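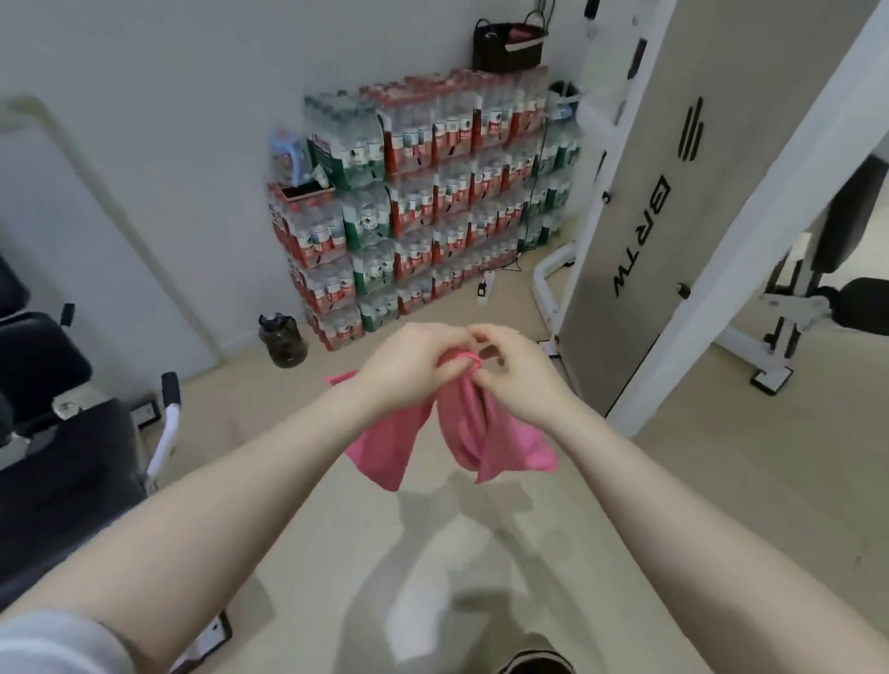

Mallirness Monthly – Home and Habits Desk

The Cloth, the Hair Tie and the Knot

My grandmother never bought a bag in her life. She had a drawer of old cloths, and with them she carried bread, onions, wet bathing clothes and once a clock. I thought of that drawer in September, when I began to tie up things at home again.

The easiest way needs a small hair tie and a piece of thin fabric. You gather the cloth with one hand, stretch the elastic over the bunch with the other, twist it and pass it over again. Pink on pink looks almost as if it was sewn. If the edge is frayed, leave it. The thin cloth holds better than the thick one, where the elastic slides away after a few minutes.

Paraskevi Margaritis has taught fabric tying for 23 years, in a room above the Theodorakopoulos bakery, every Saturday. She does not allow scissors. "First you learn what the cloth wants to do," she told me, and gave me a square of cotton which I tied badly the whole morning. My bunches were too big. She takes only so much fabric as fits between the thumb and two fingers, and she pulls the folds straight before she closes the elastic, because later they cannot be moved.

A towel is another matter. Terry cloth is heavy, and it does not like small knots. You lay it over something low and flat, so that the weight is carried and your hands are free, and you work with a narrow piece only, twisting it until it becomes firm like a rope. Water packs have a good height for this, if you keep them at home as many families do. A table is also fine, but I found that my shoulders became tired.

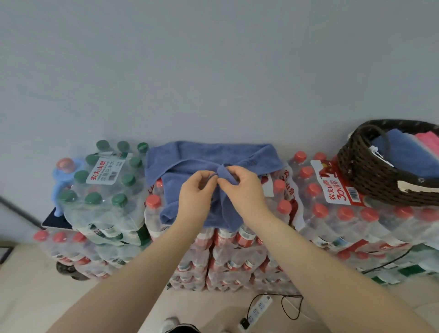 A blue terry towel over the bottled water, with a narrow part twisted between the fingers.

My neighbor Kosmas Konstantinidis ties his gym clothes in a towel like this and carries it on the shoulder. He asked me if the knot must be double. For dry things I make one – for shoes I make two, and I leave the ends long enough to hold.

Paraskevi's next course begins after the holidays, and beginners should bring two cloths and one old towel.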